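3.2 门口那面墙：钥匙到底放哪儿

说到这一节我得先承认，我原本根本没打算写钥匙。我们在 Gultitz 做入户访谈，问的是合租的人怎么分厨房、怎么分冰箱，结果聊着聊着大家全跑去讲门口了（Kyrylo Stetsiuk 整理录音的时候还发消息问我，是不是拿错了提纲）。后来我干脆把编码表重做了一遍，加了“随手放”这一类，567 条摘录里有不少都归了进去。

我自己最喜欢的一段来自 Fultstead 的一户，五个人住，门口既有鞋柜又有小碗，还有一排挂钩。按理说够用了吧？可是他们每个人对“放回原处”的理解都不一样！有人觉得进了碗就算，有人觉得非得挂上去不可，还有一位坚持钥匙应该跟着外套走。Policarpio 在他的田野笔记里管这个叫“门口的方言”，我觉得特别贴切，就一直沿用下来了。

挂钩这种东西有意思的地方在于，它把位置一个一个分开了。碗里的东西混在一起，谁也说不清哪块是谁的；一旦上了墙，左边第二个是你的，右边那个是我的，过两个星期就成了规矩，谁占错了还真会有人不高兴。我在 Troltumau 补访的时候专门问过这一点，对方想了半天，说没人定过，就是“一直这样”。这种不成文的分配，后面 4.1 节谈冰箱隔层时还会碰到（冰箱那边吵得更凶）。

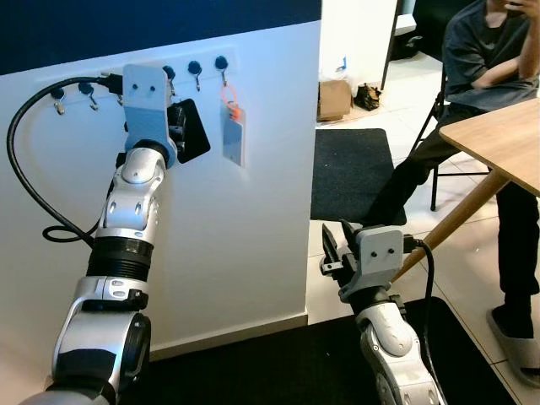
图 2　白色墙板上的横排挂钩，共七个黑色圆头钩。

还有一个问题我暂时答不上来：钩子多出来的时候，人们会不会空着不用？Mowat 那边的两户给了完全相反的说法，一户把多余的全挂了购物袋，另一户特意留给客人。样本太小，我不敢往下推，打算等十二月那轮回访再接着问。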